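About Nudent

Nudent develops automated handling systems for retail stores. The company was established to study how shelves are stocked, sorted and kept in order, and to build machines that can take part in that work. Our offices and test hall are located at the Kirkegaard site, which covers 1,590 square feet.

Open Day at Kirkegaard

On 2018-04-14, the company opened its test hall to customers, suppliers and local schools. Guests were received in groups of six, and each visit lasted two hours. The program began on the shop floor, where small hardware and kitchen goods are handled by people before any task is given to a machine – a packaged set of openers, for instance, is held with both hands at the shelf edge.

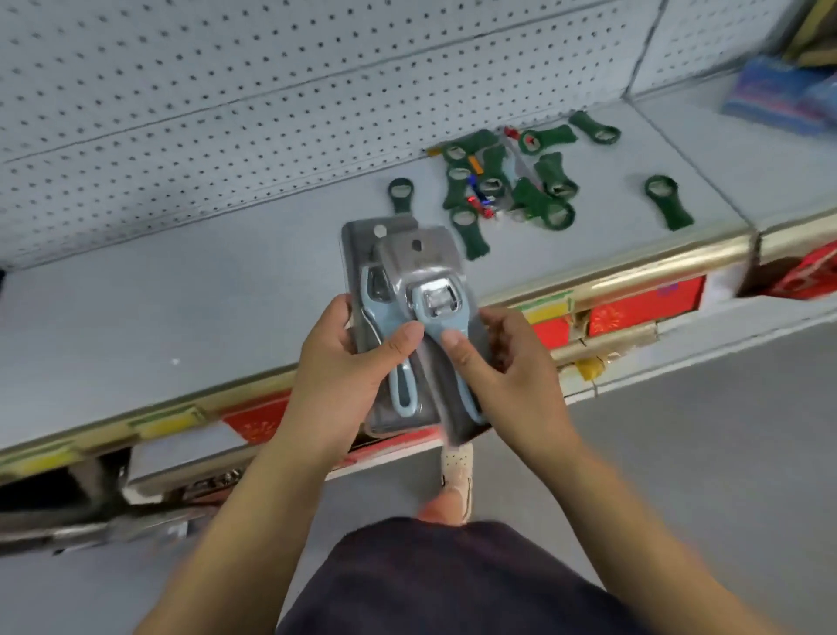 The Closis Program

Closis is our main robotics program. It is concerned with light goods on low shelves, including items in clear packaging and small pieces such as clips and key rings.

Hand position is a central subject of the program. Our staff study how far apart the hands are kept, how the fingers are spread and how the arms reach toward the back panel.
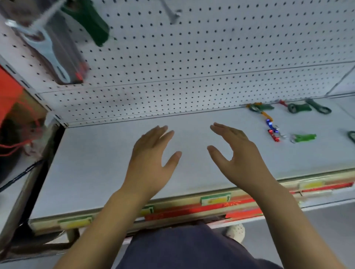 The findings are passed to our partner Amell, which designs the grippers used in our systems. Four models have been presented to visitors to date.

Future Visits

The next open day is planned for January. Schools and companies wishing to attend may apply in writing to the Kirkegaard office – places are limited.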